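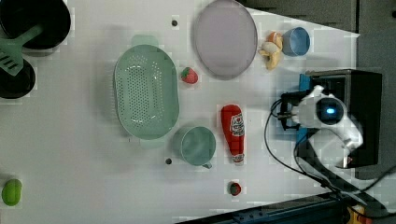

The play kitchen things, out on the white table.

I finally sorted the play food this week. It had been living in two shoeboxes and a canvas bag since we moved to Illport in February, and every time I needed one piece I had to tip out all of it. So on Monday after dinner I put everything I could find on tables and went through it a batch at a time.

My rule was simple. If a thing has a crack, a sharp edge or a sticky patch that won't come off with dish soap, it goes. If it's fine but I have another one just like it, it goes in the box for Manon, whose two are at the right age for it. Everything else stays and gets a place.

The mint green colander stays. It's big for a play kitchen, and it gets used more than anything else I own in this line. Kids will put every piece of food they have in it, carry it across the room, and pour it out again. The holes are small and they do hold on to crumbs, so I go over them with an old toothbrush. The measuring cup is nearly the same green, and I keep the two together. My niece uses it as a soup ladle and I have stopped correcting her.

The lavender plate with the gray rim was the one I wasn't sure about. It takes up a lot of room in a bin. But it's oval and wide enough for a whole pretend dinner, and the smaller plates I had were the ones with cracks, so those went and this one stayed.

The cup is light blue. I had four cups at one time and I can account for two. The other one is in the bathroom and I think it had better stay there.

Then the food. I have a lot of fruit and almost no vegetables, and I don't know how that happened. There's the strawberry, the banana (peeled, which saves an argument), a small orange piece, and a dark red round one that I call a plum and Szu-yu calls a cherry. She minds them on Thursdays and she may be right. The green one is even less clear. I've heard lime and I've heard pear. It has been an avocado in our restaurant for months.

The ketchup bottle is the favorite by a long way. If I put out only one item of food it would be that. It goes on the banana, it goes on the strawberry, and it went on the dog when he came to visit. I looked for a mustard to go with it at the thrift store on Chisholm Street and came home with a bag of wooden eggs instead.

The two black pans and the green slotted spatula make up the rest of the cooking side. I used to hang the spatula on a hook, but the kids couldn't reach it and would drag a chair over, so now it just lies across the pans. I haven't found a better answer.

Washing: I filled the sink with warm water and a squirt of dish soap, wiped each piece with a cloth, and laid them on a bath towel overnight. Don't put the hollow food under the water if it has a hole in it anywhere. Water gets in and doesn't come out, and after a few weeks you'll smell it. I threw out a corn cob last year for that.

For storage I bought three clear bins with lids. Fruit and bottles in the first, cups and plates in the second, pans and the big green things in the third. The colander is too wide to lie flat so it goes in on its side with the measuring cup tucked behind it. I taped a paper label on each bin, with a drawing for the ones who can't read yet. The drawing of the colander looks like a bathtub. They figured it out.

All of it together took an evening and part of the next morning. I spent 20 dollars on the bins and nothing on anything else. Manon's box is full and sitting by the front door, and she says she'll come for it after the weekend.

I still have the dolls' dishes to do. Those are much smaller and there are far more of them, and I'm not looking forward to it. If anybody has a spare play mustard, or any vegetable at all, let me know and I'll trade you some eggs.

Yvette

Posted Friday, September 2, 2022 in Around the House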